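Ticket 334 – router in back bedroom drops every night
Opened by: Halima Mwaipopo
Status: waiting on customer
Unit: Mitik home router, Ulent extender

Customer says connection dies late evening, comes back by itself. Laptop and phone both. Wired desktop downstairs fine the whole time. Already rebooted, no change.
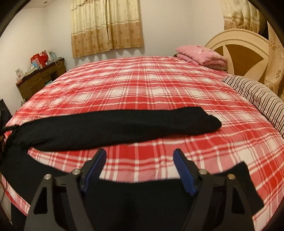
Skastano Internet – Home Support, Second Line

Picked up from Halima. Remote check done. Line itself is clean, no errors on the modem side. Log shows extender losing the main router and rejoining, 239 times since the start of February. That's a lot. Signal between the two is weak but not terrible. Both were on auto channel – set main to a fixed one, extender should follow.

Update: customer called back, better for two nights then dropped again. Asked where the extender sits. Answer: on the floor behind the headboard.
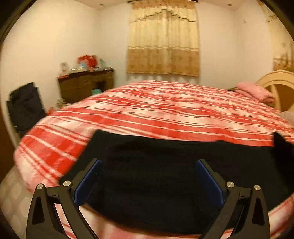

Extender placement is most likely the whole problem. Needs to be up off the floor and closer to the hallway, half way to the router if there's an outlet. Metal bed frames and mattress springs don't help either. Told customer to test from the bed, the one with the red and white plaid cover, laptop in the same spot each time so the readings compare. Speed test before the move and after, write down both. Firmware was three versions behind so pushed the update, took two trys.

Feb 12 correction – wrong date format, should be February 12, 2021. Numbers in from customer: 3 down at the old spot, 700 not possible on wifi at that distance no matter what the plan says, explained that again.
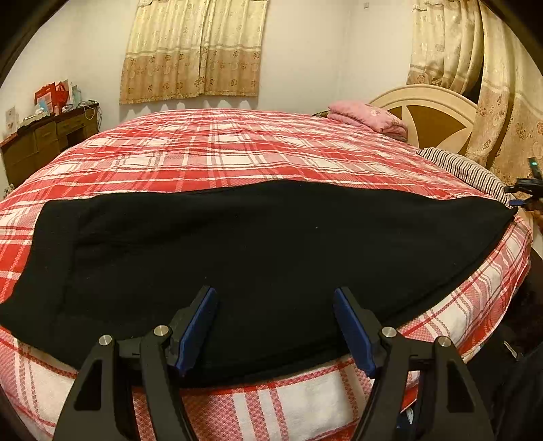

Customer still wants to know why the plan speed isn't what they get upstairs. Sent the standard help page. If the drops continue with the extender in the hallway, swap the unit, don't reboot it again. Replacement would ship from the Mansilla depot.

To do: call back after teh move, check rejoin count, close if it stays flat.
– Nevzat Dönmez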